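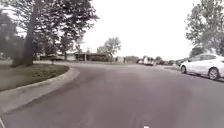
The street ahead on Saturday's demo run, with a white sedan parked along the right.

I spent Saturday morning at Bendent's open day, walking behind a sidewalk-and-street robot named Jedby – and wow, I had fun! Ha-neul Lim, who runs the road tests, let a bunch of us tag along while it worked its way through the neighborhood. The loop is 2138 feet long, and she told me this was run number 371. I kept wanting to wave at the thing. Bendent has another open day later in March, and you can sign up at the front desk on Nartey – bring a jacket.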